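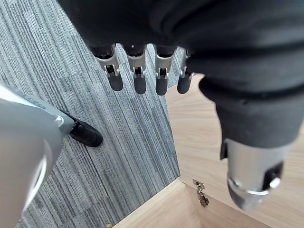 Riet Van Hecke thinks we should leave the floor pale and not put any stain on it, and that the last product made the old room look like a waiting room. She wrote this on the margin of the March sheet and I only saw it this morning.

Wednesday, May 24, 2023

Floor, room 206. No stain, then. It stays the light wood color and gets a clear matte coat. Xuelian Su agrees, so I have crossed the Kerkilar samples off the list and put them back in the drawer.

Test strips from last week, both behind the door:
Strip A, Finari clear, one coat. Dries flat. Picked up a black heel mark that would not come off with water. Came off with the white pad.
Strip B, Finari clear, 2 coats. A little more shine than I wanted under the window. No heel marks so far, but people mostly step over it.

Going with B. The shine should drop once it has been walked on. If it doesn't, we can knock it back by hand with the gray pad and live with it.

Moisture reading by the radiator was 39 percent on the room meter, same as Friday. I don't trust that meter much. Xuelian has the Gagnon one at her bench and I will take a second reading with it before anything is opened.

Boards by the sink end still have some movement when you put your weight on them. Not bad enough to lift. Two screws, countersunk, filler on top – Riet has the pale filler from Steneck, the other one dries orange.

Order: clear coat, roller sleeves, white pads. The quote came back at 3000 for having it done by a contractor, with the furniture moved. Doing it ourselves.

Still to settle:
Where the tall shelves go for the drying time. The corridor is too narrow with the door open.
Felt for the chair legs. The stick-on kind came off in a month last time – try the nail-in ones.
Ask Xuelian if she needs the room Monday.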